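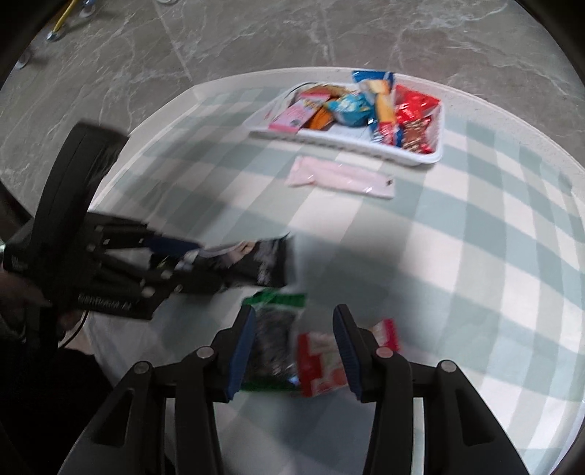 Snack sorting, round table: left gripper holding a black packet, right gripper open over the cloth.

Ticket 1583
Product: Statusex (trajectory alignment)
Opened by: Kiri Hapeta, Drirkcombe
Assigned to: Saskia Hoani
Status: Reopened, April 2021

Kiri Hapeta
Reopening this. The release notes say left/right swaps are fixed and I don't think they are. On the snack recordings the two gripper tracks still trade places partway through, and Statusex still reports the alignment as good. I would put up with the swap if the report admitted to it. A green check on a bad trajectory is worse than a crash, since a crash doesn't end up in the training set.

Steps:
1. Load both gripper streams into Stokska.
2. Run align with default settings.
3. Open the result in Quinlan and scrub to where the jaws come close together.
4. Watch the left track jump over to where the right one was.

Expected: tracks stay put, or the segment gets flagged.
Got: neither.

Saskia Hoani
Thanks. Can you confirm you are on the new build, and that the clocks were synced before recording? Nearly every swap we've looked at since February came down to clock offset.

Kiri Hapeta
New build, yes. Clocks were synced, log attached. I also shifted one stream by hand in both directions to see if the swap would move. It stayed on the same packet every time. If this were clock offset I'd expect it to move, so please don't close it as that again.

My guess is the cloth. It's big repeating checks, and one patch of it looks a lot like the next. When a gripper fills most of the other camera's view there isn't much left to match on except checks.

Saskia Hoani
Possible, but the matcher is supposed to throw out repeated texture. Do you see the same thing on the counter recordings? There should be plenty of fixed background there.

Kiri Hapeta
Same cloth pattern on the counter, but with a wall, a sink and windows behind it.
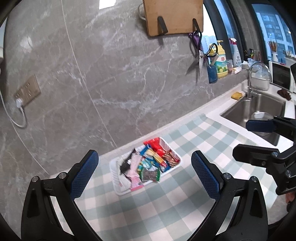

I ran those with default settings too. 15 segments, two swaps. The round table gave me more than that before I stopped keeping score. So background helps, and I'll give you that much. It doesn't explain why the two bad ones scored as high as the clean ones. Whatever the confidence number is measuring, I don't see how it can be whether the answer is right.

Saskia Hoani
Looked at the code. The score is computed after outliers are dropped, so if the matcher locks onto the wrong check and throws away everything that disagrees, the rest looks very tidy. I can add the dropped share to the report. Meanwhile, try setting reject_repeats to strict.

Kiri Hapeta
Tried strict on the counter set. One swap gone, the other still there, and now a clean segment fails to align at all. I wouldn't call that a fix and I'm not switching our defaults over to it.

The dropped share would be useful. Please put it in the export as well as the Quinlan panel, because our filter script only reads the export. Could you also run the same set with a plain cloth mask before anyone writes "resolved" in the notes? If the swaps survive the mask then I'm wrong about the checks and we should look at the handoff between streams.

Saskia Hoani
Fair. Mask run is queued. Leaving this open and pulling the line from the release notes for now.

Kiri Hapeta
OK. Holding the whole round table batch out of training until I see the numbers.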